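Orthostatic hypotension

Orthostatic hypotension, also called postural hypotension, is a fall in blood pressure that occurs when a person stands up from a sitting or lying position. It is usually defined as a sustained drop in systolic pressure of at least 20 mm Hg, or in diastolic pressure of at least 10 mm Hg, within three minutes of standing or of head-up tilt on a table. In people with high blood pressure while lying down, a systolic drop of 30 mm Hg is often used as the threshold.

The condition is a physical sign and may occur with or without symptoms. It becomes more common with age.

Signs and symptoms

Typical symptoms are lightheadedness, blurred vision, weakness and, in some cases, fainting. Some people report pain across the neck and shoulders, known as coat hanger pain. Symptoms appear on standing and ease on sitting or lying down. They are often worse in the morning, after large meals, in hot rooms and after alcohol.

Mechanism

On standing, between 500 and 1,000 mL of blood moves to the legs and abdomen. Return of blood to the heart falls, and so does the output of the heart. Pressure sensors in the carotid sinus and the aortic arch detect the change. Nerve signals then narrow the blood vessels and raise the heart rate, and pressure is restored within seconds. Orthostatic hypotension results when this reflex is impaired or when blood volume is too low for the reflex to correct.

Causes

Causes are divided into neurogenic and non-neurogenic. Neurogenic forms arise from failure of the autonomic nerves, as in Parkinson's disease, multiple system atrophy, pure autonomic failure and diabetic neuropathy. Non-neurogenic forms include dehydration, blood loss, prolonged bed rest, heart disease and the effects of drugs. Diuretics, alpha blockers, nitrates and tricyclic antidepressants are often involved.

A small rise in heart rate despite a large fall in pressure points to a neurogenic cause. A ratio of heart rate change to systolic pressure change below 0.5 beats per minute per mm Hg is used for this purpose, provided that the patient is not taking drugs that slow the heart.

Variants

Initial orthostatic hypotension is a brief fall of more than 40 mm Hg systolic or more than 20 mm Hg diastolic within 15 seconds of standing. It is easily missed by a standard arm cuff and is best recorded with beat-to-beat monitoring. Delayed orthostatic hypotension appears after more than three minutes upright and may be an early or mild form of autonomic failure.

Diagnosis

The patient lies flat for five minutes, after which pressure and heart rate are measured. The patient then stands, and readings are repeated at one and three minutes. Tilt table testing is used when standing is unsafe or when the bedside test is negative despite a suggestive history. Blood tests and an electrocardiogram are commonly added to look for anemia, salt imbalance and heart rhythm disorders.

Management

Treatment aims to reduce symptoms and falls. A normal standing pressure is not required. The first step is a review of current drugs. General measures include adequate fluids, smaller meals, raising the head of the bed, and compression of the legs and abdomen. Drinking 500 mL of water quickly can raise standing pressure for a short time in autonomic failure. Added salt may help some patients but is unsuitable in heart failure.

Drug treatment is considered when these measures are not enough. Midodrine narrows blood vessels, fludrocortisone increases salt and water retention, and droxidopa is converted to norepinephrine in the body. All three can cause high blood pressure while lying down, and pressure should be checked in that position during treatment. 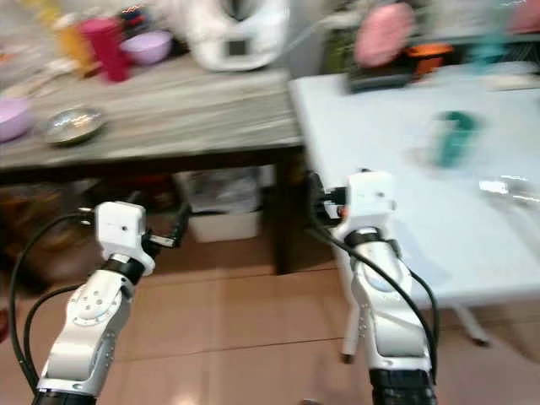
See also

Baroreflex
Postural orthostatic tachycardia syndrome
Postprandial hypotension
Supine hypertension
Vasovagal syncope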